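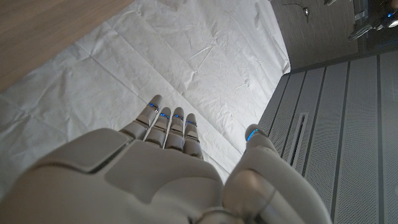 Hand controller overruns when both planners are active

Posted by Wandine, 22nd April

Finger commands go out at 400 Hz. With both arms planning toward the mug, the Tremblay node stalls for over 40 ms and the hand faults. One arm alone is fine.
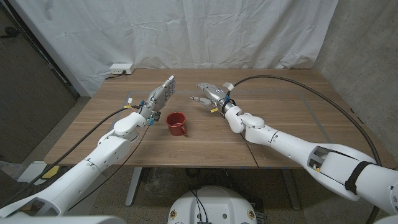
Bitham
Same here. Restarting helped.

Pradisach
Move the planner off the control thread and pin each to its own core. Then check the depth filter. Thin, creased white sheeting like the piece under the fingers can give noisy returns, and every return becomes a collision check. Set the voxel size to 6 mm.

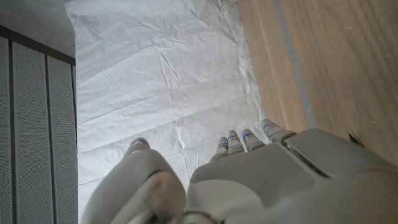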